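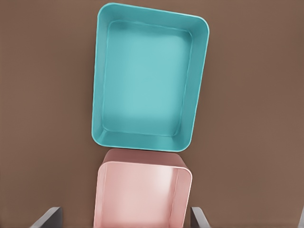
Pekance to take back old tennis balls and turn them into school trays

May 5, 2023 – Household goods maker Pekance is opening a collection scheme for worn tennis balls with the Harb Tennis Club. Clubs, schools and parks in the Fovberg area can hand in balls that have lost their bounce, and the rubber will go into a new range of trays for classrooms and kitchens.

The scheme starts with 15 collection points. Most are at tennis clubs, with the rest at leisure centres and the public library in Fovberg. Anyone can drop off balls free of charge during normal opening hours. There is no need to be a club member, and any make of ball will be accepted.

A tennis ball is hard to recycle by ordinary means. The felt is glued tightly to the rubber core, and most household waste services will not take either part. Clubs that play through the winter often end up with bags of flat balls in a storeroom, and those that cannot be passed on to dog owners or schools are thrown away.

"We have been asking for something like this for years," said Alina Onu, secretary of the Harb Tennis Club. "Our juniors get through a lot of balls, and a ball that is no good for a match is soon no good for practice either. We used to give them to the primary school for chair legs, but they only need so many."

Balls brought to the collection points will be taken to the Pekance workshop in Mutura, where the felt is stripped off and the rubber is ground down. The ground rubber is then pressed into a non-slip base layer, which is fixed to the underside of each tray. The felt is baled and sold on as padding.
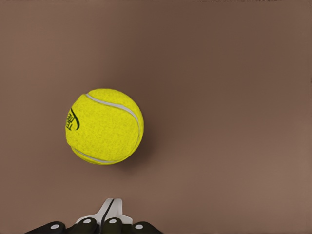 Pekance expects to need 3000 balls for the first production run. The club has already set aside a good share of these from its own courts, and two neighbouring clubs have promised theirs once the summer leagues are over. Balls that still bounce well will be sorted out by hand and given to local schools before anything goes to the grinder.

"It made no sense to grind up a ball that a child could still play with," said Kiros Hailu, who runs the workshop. "So that check comes first. It is slow work, but we would sooner do it that way."

The trays have been tried out at a nursery in Mutura since last autumn. Staff there asked for a higher rim and for corners that are easier to wipe, and both changes have been made. The finished range comes in 5 colours and two sizes. All are safe to wash by hand, although the makers advise against using a dishwasher.

Prices and availability

The trays will go on sale in August through the Pekance shop in Fovberg and by mail order. Schools and nurseries within the collection area will be able to order at cost price. Clubs that host a collection point will receive a set of trays for their own kitchen or clubhouse.

Corina Bogdan, head of products at Pekance, said the company would decide on a second run at the end of the year. "We want to see how many balls come in and what state they are in," she said. "If the supply is steady, we will add more collection points."

A full list of collection points is available from the Pekance shop or from the Harb Tennis Club office. Clubs wishing to join the scheme should write to Ovidiu Crăciun at Pekance, giving the number of courts and a contact name.
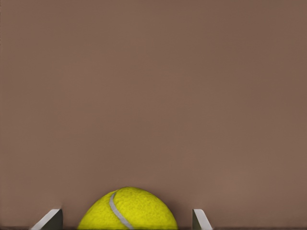
About Pekance

Pekance makes trays, storage boxes and kitchenware at its workshop in Mutura. The company employs 62 people and sells its goods through its own shop and by mail order.

Press contact: Ruxandra Enache, Pekance press office, Fovberg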